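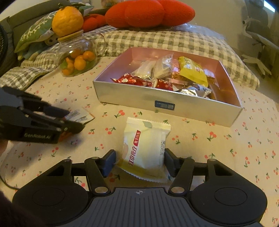

How do you pack mixed snack packets into a lined gift box so the lid closes and nothing gets crushed?

Pack by stiffness. Flat, rigid packets go against the walls, soft pouches go in the middle, and anything with a point or a hard seam goes in last with the point facing up.

Jodmont
Expanding on the above for the snack box thread. Our box is 8 inches on the short side with a pink liner. The contents are all single-serve: crinkled pouches with serrated seams top and bottom, clear packets, a few chocolates. The pouches are the limiting item. They hold air, so the listed dimensions mean very little once they are in the box. I lay everything out on the table first, then load from the back wall forward.

Amuto
Disagree on pouches in the middle. A pouch with air in it works as a spring. Put it in the center and it pushes the lid up exactly where the lid is weakest. Pouches along the long wall, seam down, and the corner of the lid holds them.

Jodmont
Depends on the lid. Mine is a full-depth telescoping lid and it doesn't bow. With a tuck flap I would agree with you.

Obura
What about printed side up vs. on edge? I do boxes for an office of 40 and people complain if they can't tell what is in there.

Amuto
On edge, top seam up, like index cards. You lose some height but every packet can be read and pulled without disturbing the next one. Flat stacking hides everything under the first layer.

Jodmont
On edge works for stiff packets. Long clear ones fold over at the seam within a day. I set those flat or on a diagonal and use them to fill the gap at the front. 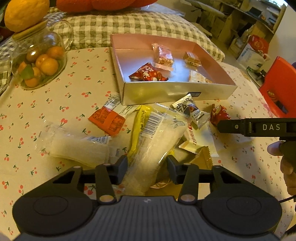
The diagonal matters more than it sounds. A long packet laid square to the wall leaves a strip on each side too narrow for anything. Turned toward a corner, it leaves two wedges, and a triangular candy fits a wedge. Narrow wrappers can go underneath.

Tinside
Has anyone tried vacuum sealing the whole lot and skipping the puzzle? Bag, seal, drop in the box.

Amuto
Don't. The packets are already sealed with air inside. Pull a vacuum around them and they swell and can split at the seam.

Tinside
Fair. I had only done it with hard candy.

Obura
Tried on edge this morning with 10 boxes. Stiff packets fine. The clear ones slumped, as Jodmont said. Also, I had barcodes facing out on half of them and it looks like a stockroom. Turn the labels in.

Amuto
I leave barcodes out on purpose — my ingredients panel is usually printed next to the barcode, and two people on my list have nut allergies. Appearance is secondary.

Obura
Then put a printed list under the lid. Mine is a half sheet, one line per item, allergens in the second column.

Jodmont
List under the lid, agreed. It should also give the earliest date in the box, taken from the packets themselves. Chocolate gets its own line if the box ships in warm weather.

Tinside
What paper weight for the liner? I used some 60 gsm tissue and it tore on the serrated seams.

Jodmont
Too light. Go to a coated sheet, scored at the folds, with the liner cut slightly short of the rim so it doesn't catch the lid — tissue is fine as a loose top layer only.

Amuto
I still say pouches along the wall.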